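Cómo ordenar el cajón de las medicinas y otros rincones pequeños de la casa

Llevo años prometiendo a mi cuñada que le pondría por escrito cómo tengo organizada la despensa y el armario del baño, y como en octubre me entra siempre la fiebre del orden (será el cambio de ropa, será que anochece antes y una está más en casa), aquí va por fin, con todas mis manías incluidas.

Lo primero es vaciar. Ya sé que da una pereza enorme, pero hay que vaciar del todo, hasta el último sobre de manzanilla, y pasar un paño con agua templada y un chorrito de vinagre. Si la balda es de madera sin tratar, el paño bien escurrido, y luego dejadla abierta toda la tarde. Yo suelo hacerlo después de comer, con la radio puesta, y para la cena ya está seca.
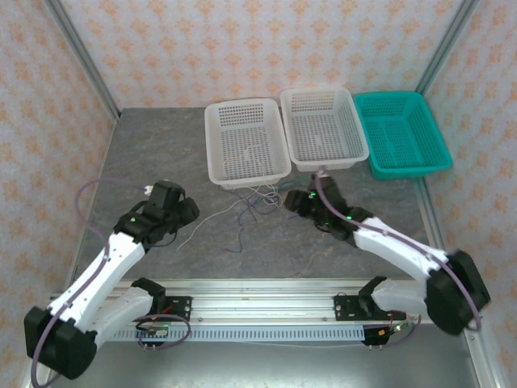 Mientras se seca, toca mirar fechas. Las medicinas caducadas van al punto de recogida de la farmacia, con su caja y su prospecto, nunca por el fregadero. Las especias no se ponen malas de un día para otro, pero el pimentón que ya no huele a nada tampoco le va a hacer ningún favor a las lentejas. Abrid el bote, meted la nariz y decidid. En mi casa apareció un comino que vino con la mudanza, ¡y de eso hace 19 años!

Después se hacen montones, y en esto cada familia es un mundo. A mí me funciona agrupar por el momento en que uso las cosas: lo del desayuno junto, lo de hacer bizcochos junto, lo de curar rodillas junto. Mi amiga Treasa Noonan lo ordena todo por tamaños y le queda precioso, no digo que no, pero yo luego no encuentro la levadura.

Un consejo con las legumbres y las harinas: pasadlas a tarros de cristal bien cerrados y recortad del paquete el trocito con la fecha y el tiempo de cocción. Se pega con celo en la base del tarro y listo. Si tenéis miedo a los bichitos, una hoja de laurel dentro del armario es lo que ponía mi madre; yo la sigo poniendo por cariño, aunque me fío más de la tapa. 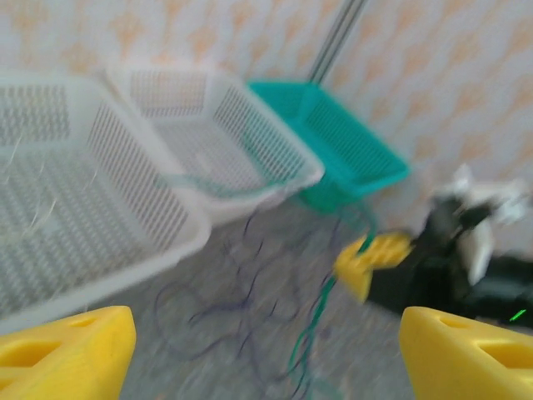
Para las cosas menudas, esas que ruedan y se caen por detrás, lo mejor es un recipiente que se pueda sacar entero, como si fuera un cajón. Medid antes el fondo de la balda y dejad 2 centímetros libres, que las puertas tienen bisagras y las bisagras ocupan (lo aprendí teniendo que devolver cuatro cajas). Los cestos de plástico puestos en fila contra la pared, como los tres de la foto, van muy bien para esto, porque tiras de uno y los demás se quedan en su sitio. En el baño los lavo en la ducha con jabón de platos y un cepillo de uñas viejo, y los dejo boca abajo sobre una toalla.

Las etiquetas, a lápiz. Las primeras las hice con rotulador permanente y letra bonita, y a los pocos meses donde ponía «galletas» había pilas y velas de cumpleaños. Con cinta de carrocero y lápiz se borra, se vuelve a escribir y no pasa nada.

Y ya que estáis, apuntad en un papel por dentro de la puerta lo que se va acabando. En casa cada uno escribe lo suyo, unos con más letra que otros, y el papel se viene conmigo a la compra. La semana pasada ponía «arroz, tiritas, chocolate» y debajo, con otra letra, «mucho chocolate».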